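Print | E-mail

Workshop notebook, April

Coffee at 7:40, and I'm writing this before the others come down because once Siham Metwally is in the room I'll just end up agreeing with her. She has a very persuasive way of putting her mug down.

So, the dream weekend. We're calling it the Stenach workshop in all the paperwork because that's the name of the house, but the working title is still "Letters to the Night" and I'd like to keep it. Twelve places, all taken. One and a half days, mostly quiet, some talking, a lot of paper. The idea is that people bring one dream they've never been able to shake and spend the time in conversation with somebody in it who isn't them. I've done this on my own for years (badly, then less badly) and with Siham in pairs, but never with a whole circle, and I keep changing my mind about the order of things.

Notes from the trial run yesterday, while I still remember them.

Opening silence. I had it down as 20 minutes. Too long for a first sit, at least in that room, with the radiators knocking. I could feel people start to wonder whether I'd forgotten them. Siham wants to cut it in half. I'd like to keep the full length but break it with a bell and one line read aloud. We tried her way after lunch and it was fine, though it felt a bit like waiting for a train. Leaving this open.

The reading. I used the opening of the Inanna descent, the seven gates, where she gives up something at every one. I love it and I read it too fast. Note to self: slow down at the gates! People were still back at the second gate with the crown and I was already at the robe. Also I need a cleaner copy, because mine has ten years of pencil on it and I lost my place twice.

Then the question that goes with the reading. I've been asking "What would you be asked to leave at the gate?" and it gets very tidy answers. My phone. My job title. Being right all the time. They're good answers, they just come out ready-made. When I asked Siham the same thing in the kitchen she said, "Who's the gatekeeper, though? Is he bored?" and we talked for most of an hour. So I'm going to try starting with the gatekeeper. What does he look like, has he seen you before, is he sick of this shift. It gets people into the image sideways and they stop trying to be wise.
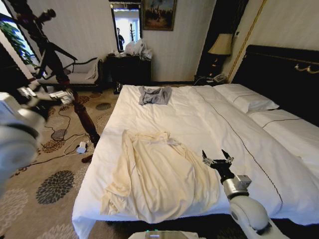

Vol. 12, No. 4

Letter writing. This is the piece I was most nervous about and it went best. The instruction is to write to the dream figure for as long as you can stand, then turn the page and let the figure write back. I was ready with a whole speech about how to let the figure answer, how it's a bit like prayer and a bit like making things up, and I gave maybe a third of it and they were all off and scribbling. I'm dropping the speech. I'll keep the one sentence about using the other hand if you get stuck, which sounds like a gimmick and works nearly every time.

I did it too, with Ma. Ma is what I've always called the old woman in my recurring one, the one who sits on the stairs and won't move her feet so I can get by. (I have no idea why Ma. She's nothing like my mother, who would have moved her feet and apologized.) I wrote her a fairly cross page. Her answer was four words: "You could sit down." I laughed out loud and then had to go and stand in the hall for a bit. I don't want to do anything clever with that. I'm just putting it here so I can find it again.

Sharing afterward. We said nobody has to read their letter, and I think that has to be said twice, once before the writing and once after. Before, so they write freely, and after, because by then they've forgotten. I also want to stop people responding to each other with advice. It crept in. Somebody would read three lines and somebody else would be right there with "oh, that's your father," so kindly meant, and you could hear the dream go flat. Siham's rule is that you may only answer with something you noticed, such as a word, or where your breath went. I wasn't keen on the rule when she told me, and I'm very keen on it now.

Bits and pieces about the walk: it goes after the letters, it goes in silence, and it goes clockwise round the orchard so we don't have that awkward nodding when people meet. Forty minutes is plenty. I had it at an hour and everybody was back on the porch early, looking guilty.

Things still bothering me.

One. The handout. It's 4000 words. I know. I started out with a page on Jung and active imagination, then I thought I'd better put in something about the desert mothers and their dreams, and then a little history of the house, and now it's a pamphlet. Siham read it in the car and said she liked the page numbers. I'm going to cut it down to the prayer, the reading, the two questions and the list of books. The rest can go in the newsletter if anybody wants it.

Two. Whether to call it prayer at all. Some of the people signed up are regulars at evening office and would be puzzled if I didn't. A few come from nowhere in particular and one wrote on her form, very politely, that she'd like some warning before anything religious. I've gone back and forth. What I said in the trial was "talk to whoever you talk to," and it seemed to sit all right with both ends of the room. Siham thinks it's mushy. She may be right. I notice that I say it in a slightly different voice, a sort of greeting card voice, so maybe I don't believe it either. Try plain "pray, or write, or sit" and see if that comes out straighter.

Three. Shadow material. We need to be careful here and I want this in the notebook so we both remember we agreed on it. This is a retreat - it isn't therapy - and if somebody's dream opens onto something really frightening we stop, we go and sit with them, and we don't do "and what does the monster want to say to you?" Siham will take the small parlor and keep it free all weekend. I'll have the phone numbers on a card in my pocket. We'll say all this at the start, in ordinary voices, before the silence.

Four, and this is a small one: the closing. I had a lovely plan with candles. Each person lights one from the next and says a word. In the trial the third one wouldn't catch, and by the fifth we were all whispering "sorry, sorry" and cupping our hands, and the words got lost completely. Could we just use one candle? One candle in the middle, everybody says their word, we blow it out, lunch. I'd miss the ring of lights but I wouldn't miss the wax.

Supply notes, since I'll forget: more of the unlined paper, the soft pencils (the hard ones squeak), a proper bell in place of my phone. Misen has a bell we could borrow, the small brass one they use for the reading group, and I said I'd ring them before noon. Booking forms are all in Plorby now, including the late two, and the diet notes are in the comments and not in the diet box, for reasons known only to Plorby. Siham, if you're reading this, please check the comments before you order the soup.

Later, 4:15. We talked it through over lunch. The silence stays at twenty with the bell in the middle. Siham gave way on that and I gave way on the candles, so we've each had one. The gatekeeper question is in. She'd like to lead the letter writing herself and I said yes before I'd had time to feel possessive about it, then felt possessive about it all through the washing up. It'll be good for me. I can write to Ma again while somebody else watches the clock.

She also asked what I'd do if Ma turned up in the dream tonight. I said I'd probably try to get past her as usual. Then I said maybe I'd sit down, and Siham just went on drying the plates, bless her.

To do before tomorrow: retype the reading in large print with the gates marked, cut the handout, ring about the bell, find the other key to the small parlor.

Print | E-mail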